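Speaker notes: Moving a town library catalog off its old server
Evening session, Sulledach Library Network fall meeting

Slide 1. Title
Say hello, give the name of the branch. Slot is 20 minutes with questions. Handout is by the door.

Slide 2. Where we started
One server in the basement at Onyeka Street. It held the catalog, the holds queue and the overdue notices. Installed before most of the current staff. Backups went to tape and the tape went in a desk drawer.

Slide 3. What pushed us
Two outages in September. During the second one the desk wrote loans on paper slips for a day and a half, 400 slips, all keyed in by hand later. Pause here. People usually have their own story.

Slide 4. Choices
Repair it, buy a new server, or join the Romico shared catalog. Go through the cost table slowly. The shared catalog was cheaper per year but we would have lost our local subject headings. Board voted for a new server.

Slide 5. Cleaning the records
Longest part of the job. Duplicate authors, missing call numbers, large print marked as regular. We fixed what patrons search on first: title, author, format. 198 records had no item attached at all. Most were discards from the old Kondlow bookmobile. Deleted them after checking the shelves twice.

Slide 6. Test week
Staff searched for the same 105 titles in both catalogs and marked the differences on a sheet. Accented letters were the main problem. Fix was one import setting. Ask if anyone else has hit this.

Slide 7. Hardware
Keep this short. They don't need the specs.

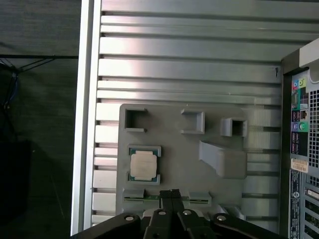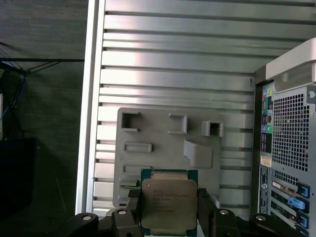
Buy more memory than the vendor's minimum. Get the warranty terms in writing. Put the thing upstairs if your basement is like ours.

Slide 8. Switch night
Closed at 5 p.m., final export at 6, new catalog up before midnight. Returns stayed in the drop box until morning. The holds queue came over in the wrong order and we had to sort it again by request date. Should have tested that.

Slide 9. What patrons noticed
Old bookmarks stopped working. Card numbers stayed the same, PINs did not. Put a sign at the desk two weeks ahead; we gave it three days and the phone rang a lot.

Slide 10. Questions
If no one asks about cost, go back to slide 4. Cleanup checklist is on page two of the handout.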